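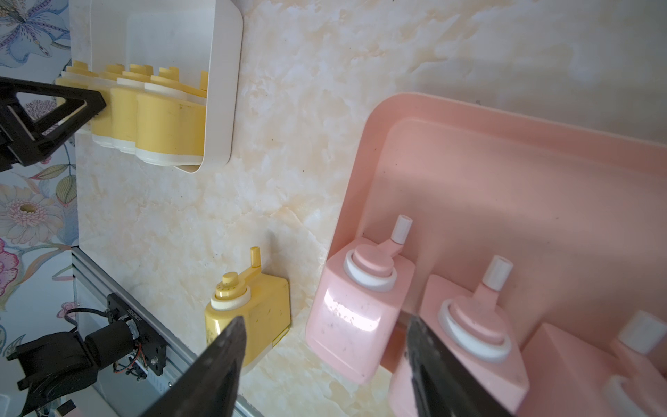 Play Counter, Project Report
Group 2, Materials and Interiors

1. Task
We had to fit out a small pretend-play corner for children using ready-made parts, on a budget of $50. Our group chose a shop counter theme. The working name was Olik. Timo Meinecke did the layout and I did the surfaces and the write-up.

2. Surfaces
The wall behind the counter has a marble pattern in cream and white. We used 178 cm of covering in total. The first piece went on crooked and had to be peeled off and started again from the corner. We kept the floral wallpaper next to it. Timo wanted to paint over it, but there was no money left for paint.

3. Toys and trays
We sorted the toys mostly by color. Pink dispensers stand in the pink tray, and most of the yellow pieces are on the counter or near it. The white tray holds the small yellow-and-white cylinders. We first planned a tray for each kind of toy, but that took up too much wall, so color became the main rule.

The yellow pieces with the crank-like arms gave us the most trouble in the layout. Each arm needs clear space to the side, and in our first drawing they were too close together. In the second version we moved them along the counter and put a bottle in a black tray.
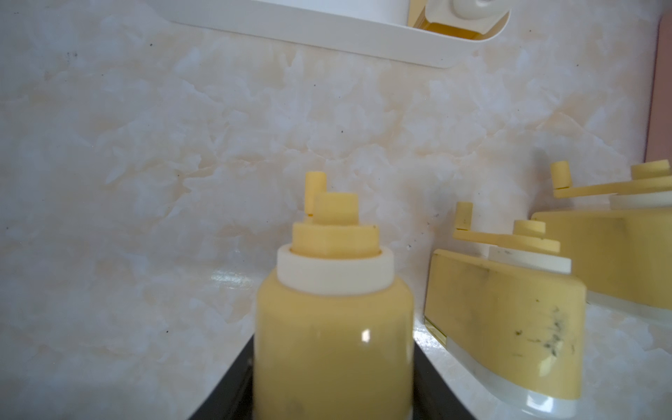
Tatu Nyanda wrote in the feedback round that the yellow toys look too much alike from a child's height, and that a picture label under each one would help more than another tray. She also asked how we would wipe down the counter with everything standing on it.

4. Changes after feedback
We drew labels for the yellow toys but have not put them up yet. For cleaning, the toys on the counter get lifted off first. The shiny surface shows fingerprints, and we would pick a matte one next time.

5. Costs
Covering and trays used up most of the budget. The receipts are in the folder with the August drawings.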